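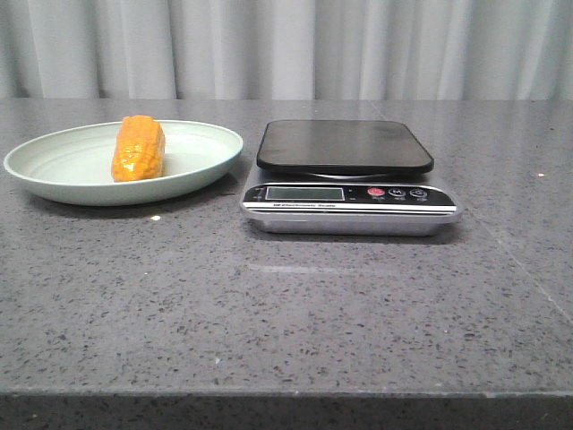
WHITCOMBE, November

Section 3: Setting Up Your Plisau Sourdough Crock and Making the First Starter

Welcome back, and if you skipped straight to this section because the crock arrived this morning and you couldn't wait, well, we understand completely (but do go back and read Section 2 on washing the lid, when you get a minute). Starting a starter is slow work and very forgiving work, and most of what you'll be doing over the next week is stirring, sniffing and leaving things alone.

Before you begin

Clear a stretch of counter where the crock can stay put. You'll want a digital kitchen scale, a plate to rest the sticky spoon on, whole wheat flour and water that has been standing in a pitcher overnight. Cups and tablespoons will get you through in a pinch, but flour packs down differently from one bag to the next, and all the amounts in this guide are by weight.

Note: The empty Plisau crock weighs 927 grams without its lid. That number is stamped on the base, so you can always work out how much starter you have, even when you forgot to zero the scale. We forget all the time.

First feeding

1. Set the crock on the scale with the lid off and press the zero button. Wait for the display to settle.

2. Add 40 grams of whole wheat flour. Bread flour is fine later on, but whole wheat gets things going faster.

3. Pour in 40 grams of water, slowly toward the end. If you go over by a gram or two, carry on, it really won't mind.

4. Stir with a long spoon until there's no dry flour left in the corners. The mixture should be like thick oatmeal. Scrape down the sides while you're in there.

5. Rest the lid on top without pressing the rubber ring into its groove.

Caution: Never clamp the lid on a working starter. Gas builds up as it ferments, and a sealed crock can crack or throw its lid.

6. Leave the crock at room temperature, out of direct sun and well away from the stove, until the same time tomorrow.

The days that follow

Each day, spoon out half of what's in the crock, then repeat steps 2 through 5. You may get a great rush of bubbles on day 2 and then a gloomy flat spell on day 3, and this is the point where people write to us convinced they've killed it. Please keep feeding! Grímur Baldursdóttir, who tested this guide in a very drafty kitchen in Bullow, waited out a quiet stretch so long that she had started pricing packets of yeast, and she's still baking from that same crock.

Caution: Gray liquid on top is harmless and can be stirred in. Pink or orange streaks, or anything fuzzy, mean the batch has to go. Throw it out, wash the crock in hot soapy water and start over from step 1.

Note: If you have the smaller Fistmont crock, use half the flour and half the water throughout. See Section 4 for moving your starter to the refrigerator.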